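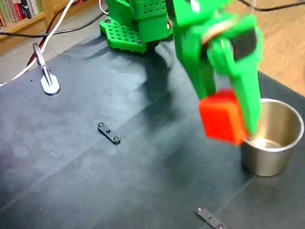
1/
十二月把工作台重新拼了一遍,顺手记一下过程和数据。台面是两块深色板对接,下面垫的是旧框架,框架没换。原来那块整板中间下凹,放水平尺能看到气泡偏,刨平的报价比买两块新板还贵,于是换掉。

2/
板子是在 Zurnholm 订的,说明书里只给了一种装法:板底开槽,嵌暗榫,上胶,夹 24 小时。我没照做。暗榫一旦上胶就拆不开,而我隔一阵就要把右边那块卸下来走线。最后用的是面装连接片加沉头螺丝,难看一点,五分钟能拆完。

3/
连接片的选择范围比想象中小。五金店常见的是镀锌角码,厚,装在台面上会绊手。Prirnska 有一种黑色长条片,两端圆头,两个螺丝位,中间留一个小孔。我买了一包,单价不高,邮费比货贵。

4/
中间那个小孔的用途,包装上没写。Homa Heydari 的看法是定位孔:先用细钉穿过去固定位置,再打两端的螺丝,这样拧第二颗时片子不会跟着转。我试了一片,确实不转。后面几片都按这个顺序装。

5/
螺丝拧到头平齐即可,不要再加力。我第一片用电动批,扭矩没调,孔口起了一圈毛刺,只好拿刀片修。之后全部手拧。底孔要先打,钻头比螺丝芯径略细,深度用胶带在钻头上做记号。
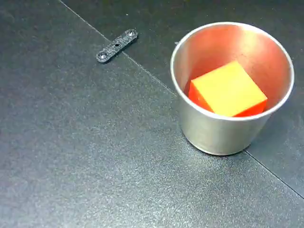
6/
接缝的处理分两种:填,或者不填。填的话用黑色硅酮,表面干净,但下次拆板要刮。我选不填,代价是缝里会进灰,小零件也可能卡在缝口。金属杯我就直接立在缝上,骑着两块板,当一个粗略的检查:两边如果有高差,杯底会晃,用指头按杯沿一圈就知道。比塞尺快,精度当然比不上。

7/
正经测高差还是要用塞尺。方法:直尺横跨接缝,压住一侧,另一侧看能塞进哪一片。沿缝从头到尾每 100 mm 测一次,记在纸上。哪里超了,就在框架和板之间垫薄片,垫完再测。不要靠拧紧连接片去拉平,片子会弯,板不会动。

8/
垫片我用的是易拉罐皮剪的小方块,去毛边。纸板也行,但受潮会缩,夏天测好的到冬天就不准了。八月那次我就是垫的纸板,这次拆开一看已经压成薄饼。

9/
关于表面。带细颗粒的深色面有一个好处和一个坏处。好处是划痕不显。坏处是反光不均匀,侧光下有一片发灰,找黑色螺丝要换角度看。我现在拆东西都先把螺丝放进杯子里,不放台面。

10/
杯子选不锈钢,卷边口。卷边的好处是倒零件时不刮手,杯口也不容易磕变形。缺点是卷边里可能藏水,洗完要倒扣控干,不然下次放进去的螺丝会起锈点。玻璃杯我也用过,碎了一次以后就不用了。
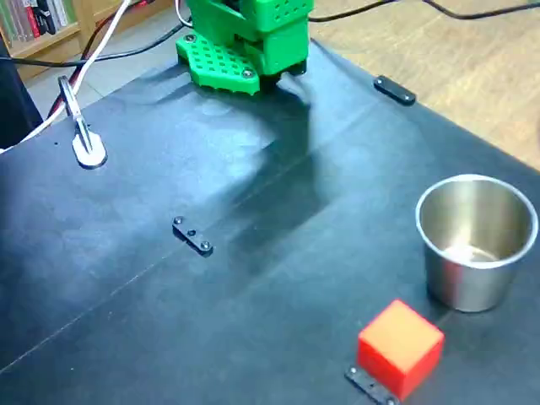 【摆放与收纳】

11/
台面上常驻的东西越少越好,这条我执行得一般。目前的规矩是:杯子靠右,小件不压接缝,能进抽屉的当天进抽屉。红色方块是例外,一直留在外面,颜色跟台面反差大,一眼能找到,我拿它当占位:放在哪里,就表示那一块区域有活没干完,先别收。

12/
有人问为什么不贴标签。贴过。标签机打的白色标签在深色台面上很清楚,但是胶会留印,酒精能擦掉大半,剩下的要用橡皮慢慢搓。占位块没有这个问题,拿走就是拿走。

13/
抽屉里的分格是 Kan 的浅盘,按长度分螺丝,不按直径分。理由是我用的直径就那么两三种,肉眼能分;长度差两毫米反而容易拿错,拿错就打穿板子。盘底垫了一层薄毛毡,开关抽屉时声音小,零件也不乱滚。

14/
清洁:干刷先走一遍,沿缝刷,从里往外。然后用微湿的布,不要用喷壶直接喷台面,水会顺着缝渗到板边,板边没封的话会鼓。我用 Welard 的封边漆刷了两遍,第一遍基本全被吸进去,第二遍才成膜。两遍之间隔一夜。

15/
成本:两块板、连接片、封边漆加邮费,一共 900。工具都是现成的,不算。时间是两个晚上,其中一个晚上花在垫高差上。如果框架本身是平的,这个晚上可以省掉。

16/
补充一个尺寸问题。我的框架横梁中心距是 71 cm,接缝没有正好落在横梁上,所以缝下面另加了一根木条托着。没有这根木条,手肘压在缝边上会有弹性,写字都能感觉到。要拼板的话,先量横梁再下单,别像我这样先下单再量。

17/
回复里问能不能用两片连接片代替托条。不能。连接片管的是两块板之间的相对位置,管不了整体下挠。两件事分开处理。

18/
还没解决的:台面远端靠边的地方灯光不够,影子总落在手前面。打算把灯臂换长一截,量完尺寸再发。

联系作者请发私信 | 转载请注明出处 | 12/30/21 | 返回顶部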